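Sketetside 小物と置き場の整え直し 中間のご報告
Fakhoury 助成ご担当のみなさまへ 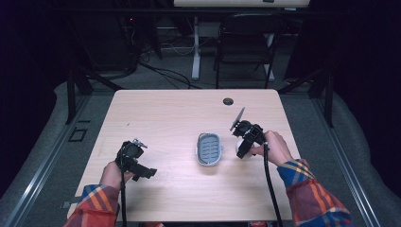
ケルスティン・クレーガーさんからは、前回の報告を読んで、置き場を決めるのはよいけれど、決めた人がいない日にも同じところへ戻るのかどうかが知りたい、というお便りをいただきました。もっともなご質問で、届いたその日のうちに印刷して作業部屋の戸の内側に貼りました。今回の報告は、かなりの部分がこのご質問へのお返事になっています。

まず、うれしいところから書かせてください。4月に入ってから、部屋の感じがはっきり変わりました! 午前中に使った人が帰ったあと、午後の人がすぐに机に向かえる日が増えています。以前は最初の二十分が「昨日の続きを探す時間」で、台の端に寄せられた細かいものをよけるところから一日が始まっていました。いまは朝の八時半に戸を開けると、天板の木目がちゃんと見えます(淡い色の天板なので、何か残っていればすぐ目につくのです)。こんな当たり前のことでこんなに気分がよくなるとは、申請書を書いていたときには思っていませんでした。

今期取り組んだこと

前期は大きいもの、つまり棚と箱の整理でした。Closix の引き出しを壁際に入れ、紙類と布類と工具を分けたところまでは前回お伝えしたとおりです。今期はその次の段階で、引き出しに入れるほどでもない小さなもの、使っている最中にちょっと置きたいものを相手にしました。丸いもの、転がるもの、つまみにくいもの、小さくて軽いもの。部屋が散らかって見える原因の大半がこの仲間だということは、使っている人なら誰でも知っていたはずなのに、前期の計画には一行も書いてありませんでした。反省しています。

そこで台の上に「途中の置き場」をつくることにしました。片づけの最終地点は引き出しでよいのですが、手元からいきなり引き出しまで運ぶのは遠い。その間に一つ、浅い受け皿のような場所があると、作業の区切りで手を放せます。候補の器はいくつか持ち寄り、実際に台の中ほどに置いてみて、白い小さな球のような、放っておけば転がっていくものを置いたり取ったりしながら比べました。

気に入っているのは、石けん置きによく似た楕円の器です。縁が明るい灰色、内側が少し濃い灰色で、細い溝が並んでいます。ふつうなら洗面台にありそうな形のものを台の真ん中に置くのは妙な気もしましたが、使ってみるとこれがよいのです。浅いので上から中身が全部見えますし、縁と内側の色が違うので、白いものを置いたときに見落としません。長いほうを台の奥へ向けて置くと、左右どちらの手からも同じくらいの近さになります。横向きに置いた日は、右手の人ばかりが使って左側にものがたまりました。向きひとつでこれほど違うのかと、その日の午後はみんなで何度も器を回していました。

比べたなかでうまくいかなかったものも書いておきます。深い丸鉢は、入れるのは楽でも取り出すときに底をさぐることになり、三日目には誰も触らなくなりました。木の小皿は見た目がとてもきれいで、私は個人的にこれを推していたのですが、天板と色が近すぎて、皿ごと見失うという苦情が出ました。言われてみればそのとおりで、写真に撮ると素敵、使うと見えない、という皿でした。布を敷いただけの案は、朝いちばんに誰かが手ぬぐいだと思って台を拭いてしまい、そこで終わりました。

Godach の部屋について

作業部屋を貸してくださっている Godach には、今期もたいへんお世話になりました。ご相談していた台の位置は、窓側から部屋の中ほどへ移すかたちで決まりました。窓側は明るくて気持ちがよいのですが、夕方の四時を過ぎると天板に強い影が落ちて、細かいものの形が分かりにくくなります。中ほどに移してからは、この困りごとがほとんどなくなりました。

台の奥の右寄りには、線を通すための丸い穴が一つあります。引っ越した当初から、小さいものがここへ落ちるのではないかと心配する声がありました。ふさぐ案も出たのですが、穴のまわりに置き場をつくらない、という決めごとで様子を見ることにしました。線を通す必要は実際にありますし、ふさいでしまうとまた天板の上がにぎやかになります。今のところ、この決めごとは守られています。器を台の中ほどに置いているのも、半分はこの穴から離しておきたいという理由です。

台の下の床まわりは、まだ満足のいく状態に届いていません。落としたものを拾うときに膝をつくことになるので、何も置かない幅をもう少し広く取りたいと考えています。Godach の方と一度しゃがんで眺めてみたところ、目の高さが変わるといろいろ見つかって、ふたりで笑ってしまいました。ここは次の期の宿題にします。

使った人の声

今期、部屋を使ってくださった方は40人を超えました。帰りがけに書いてもらう短い紙は74枚集まっています(同じ方が何度も書いてくださるのが、またうれしいのです)。いくつか抜き書きします。

「片づけなさいと言われている感じがしない。置くところがあるから置いている。」

「器の中が見えるので、前の人が何をしていたか少し分かる。それがちょっと楽しい。」

「ラベルの字が小さい。眼鏡を忘れた日はお手上げでした。」

「最初はどこまで戻せばいいのか迷いました。引き出しまでなのか、器まででいいのか。」

最後のご意見は、四枚の紙にほぼ同じ言葉で書かれていました。私たちの説明が足りなかったところです。さっそく、作業の途中は器まで、部屋を出るときは引き出しまで、という二段の決まりを紙に書いて戸の横に貼りました。貼り出した翌週から同じ質問は見ていません。ラベルも字を倍の大きさにし、背景を薄い黄色に変えました。これはもう、もっと早くやればよかったと思っています。

クレーガーさんのご質問について

さて、決めた人がいない日にも戻るのか、という点です。置き場を決めた当番があえて顔を出さない七日間をつくって、試してみました。貼り紙と器とラベルだけを残して、口頭の案内はなしです。正直なところ、初日の夕方に部屋を見に行きたくてたまりませんでした。

結果は、台の上については予想よりずっとよいものでした。器はだいたい中ほどにあり、向きも奥へ向いたまま。朝の台に残っていたのは、誰かの鉛筆と、メモが一枚くらいです。いっぽう引き出しのほうは、二段目と三段目の中身が日を追うごとに混ざっていきました。見えるところは戻り、見えないところは混ざるという、教科書のような結果です。引き出しの前面に中身の絵を貼る案が使っている方から出ていて、次の期に試します。絵の得意な方がもう下描きを始めてくださっていて、これがまたとても味のある絵なのです。早くお見せしたい!

もう一つ分かったのは、器に入れる量の目安が必要だということです。七日間の終わりごろには、器の上が山盛りになっている時間帯がありました。浅い器のよさは全部が見えることなので、重なりはじめると急に使いにくくなります。「重なったら引き出しへ」という一行を貼り紙に足しました。語呂がよくないのが気になっていますが、今のところ代わりの文句が見つかりません。

費用

今期に支出した額は1,762ユーロです。大きいのは追加の引き出しと台の移設にかかった分で、器や貼り紙の材料はごくわずかでした。領収書の写しと内訳表は、別便でお送りしています。予備費には手をつけていません。床まわりの見直しにどれだけかかるかがまだ読めないため、このまま次の期へ持ち越すことをお認めいただけますと助かります。

一点だけ、当初の計画と違う使い方をしたところがあります。収納用のふた付き箱に充てていた分を、引き出しの追加に回しました。ふた付きの箱は前期に試して、ふたを開けるひと手間のせいで上にものが積まれることが分かっていたためです。事前に電話でご相談し、ご了解をいただいたことを、念のためここにも記しておきます。

遅れていること

利用者向けの小冊子が遅れています。春のうちに刷る予定でしたが、二段の決まりが加わったことと、ラベルを作り直したことで、本文の半分を書き換えることになりました。原稿は手元にあり、図の差し替えを待っている状態です。以前の版をお持ちの方には、古い決まりが載っている頁に差し込みの紙を入れてお渡ししています。

左利きの方に向けた配置の確認も、まだ一度しかできていません。器の向きの件で左右の違いがよく分かったので、これはぜひ丁寧にやりたいところです。ご協力くださる方をあと何人かお願いしているところで、お返事をいただけたのは今のところお一人です。

次の期の予定

床まわりの幅を広げること、引き出しの前面に絵を貼ること、そして左右どちらの手でも無理のない台の使い方を確かめること。この順番で進めるつもりです。器については、同じような楕円のものをもう一つ加えて、二人で並んで作業するときにどう置くとよいかを見てみたいと思っています。ひとつの台に二つの器が並ぶと、かえって混乱するのではという意見もあり、私自身どちらに転ぶか分からないので、とても楽しみにしています。

見学のご希望があれば、午前中がおすすめです。人が少なく、台のまわりでゆっくりお話しできます。前日までに Sketetside の連絡先へお知らせくだされば、お茶を用意してお待ちしています。クレーガーさんにも、戸の内側に貼ったお便りをぜひ見にいらしてくださいとお伝えください。

Sketetside 作業部屋担当一同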